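Keeping Your Crypto Wallet Backups Safe Around the House

October 27, 2020

I have been putting off writing this one for months, partly because so many of you come here for stain removal and pantry shelves, but the letters keep arriving and a good half of them ask the same thing: where on earth do I keep my recovery words?

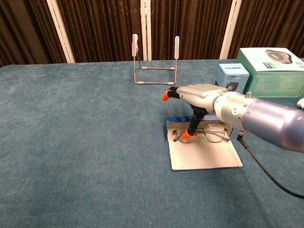
So let's talk about paper first, as that's where most of us start. When you set up a wallet (mine is a Zodel, my husband's is a Fankhauser) it shows you a list of words and asks you to write them down. Please do it by hand, at the kitchen table, with the door closed and the phone in another room. No photos, no printing, no emailing it to yourself "just for tonight." Use pencil or a good archival pen. Ordinary ballpoint fades, and gel ink runs the moment a pipe drips on it.

Write the words in capitals and number every one. Then read the list back against the screen, go and make a cup of tea, and read it back again. I caught a mistake on my second reading once, an "a" that looked for all the world like an "o", and I still get a little shiver thinking of it.

Make two copies and keep them in two buildings. A safe deposit box is fine for one of them. For the copy at home, stay away from these spots:

The freezer. Everybody's aunt swears by it, but paper gets damp in there and somebody will clear it out before Thanksgiving.
Inside a favorite book. Books get lent, and then donated!
Under the sink, for reasons you can guess.
Taped behind a picture on an outside wall, where condensation collects.

If you're handy, stamp the words into a steel plate. Flenero sells a kit, or you can use a plain stainless blank and a set of letter punches from the hardware store. Work on something solid, put a folded towel under the whole business for the noise, and practice on scrap first. My first plate took 3 evenings and looked like a chicken had walked over it, but every letter can be read, and that's all I ask of it. The first four letters of each word are enough for most wallets, though do check your own manual.

Small coins and odds and ends you only play with can stay on the phone. I keep roughly 600 dollars' worth in the Bredico app for that and don't lose sleep over it.

Last thing, and then I'll let you go. Every April, when I change the smoke alarm batteries, I take out the home copy and make sure it's still dry and legible. Put it on the calendar under some dull name like "check furnace papers."

Next week, back to grout.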